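Dasus to Add Second Building at Skarow Site, Expand Evening Training Courses

SKAROW — Thursday, March 26, 2026 — Dasus, which runs job training courses for adults in packaging, warehousing and light assembly work, said today it has signed a lease on a second building at its Skarow site. The new space will open to students in May and will let the school offer evening courses on every weeknight.

The building, known locally as the Boiko building after the printing firm that used it until last year, stands across the parking lot from the current school. It adds 3345 square feet on one floor. Dasus will use it for two classrooms, a workshop, an office for student advising and a small kitchen.

The school trained 978 adults last year, most of them already working and looking to move to a better paid job. Evening courses filled first in each term, and the waiting list for the basic electrical safety course was longer than the course itself could have cleared in a year.

"People who work days can only come to us at night, and we have been turning too many of them away," said Antonina Zinchenko, director of Dasus. "We looked at running later hours in the old building, but the rooms were already full until nine. We needed more rooms."

Work on the building began in the winter. The roof over the former loading area has been replaced, the restrooms have been rebuilt to be accessible by wheelchair, and the lighting has been changed throughout. Heating work is still under way and is due to be done before students move in. The front entrance will face Kerka Street, where there is a bus stop served until late evening.

Courses and fees

Six courses will be taught in the new building during its first term: electrical safety, reading technical drawings, forklift theory, inventory records, workplace math and English for the shop floor. Each course meets two evenings a week. Forklift driving practice will stay in the yard behind the current building, and students in that course will move between the two sites.

Fees for existing courses will not change this year. Workplace math and English for the shop floor will be free to anyone enrolled in another course at the same time. Students who have lost a job in the past 12 months may ask for the fee to be paid in monthly parts, with the first part due after the fourth week of class.

The school will hire instructors for workplace math and inventory records, both part time. Applicants need work experience in the subject but do not need a teaching certificate. Dasus gives new instructors a paid course in classroom teaching before their first term and pairs them with a senior instructor until the term ends.

"Most of our teachers came here from a job on the floor," Zinchenko said. "They know what a shift is like, and they know what it's like to sit in a class after one. That matters more to our students than a diploma on the wall."

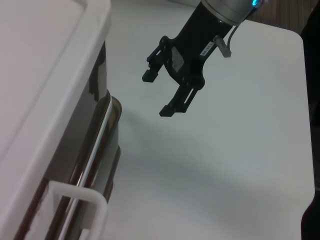
A gripper with its fingers open over a white tabletop.

Enrollment

Enrollment for the May term opens in the first week of April, in person at the front desk or by phone. People on the current waiting list will be called first and will have one week to accept a place. Remaining places will then be offered in the order that applications come in.

Applicants should bring a photo ID and, if they have one, a record of any past training. A short placement test is given for workplace math and English for the shop floor. It takes less than an hour and has no passing grade — it is used only to put students in the right group.

Employers who want to send staff may reserve places in groups. Group bookings are limited to a third of any class, so that places remain for people who apply on their own. Classes for a single employer can be held on Saturday mornings by arrangement.

An open evening will be held in the new building before the term starts. Visitors will be able to see the classrooms, meet instructors and sit in on a sample lesson in reading technical drawings. Parking is free in the shared lot. The date will be posted at the front desk and sent to everyone on the waiting list.

About Dasus

Dasus offers short courses for adults who work, or want to work, in packaging, warehousing and light assembly. Courses run for one term and end with a written record of the skills covered. The school is based in Skarow.

Media contact: Press Office, Dasus, Skarow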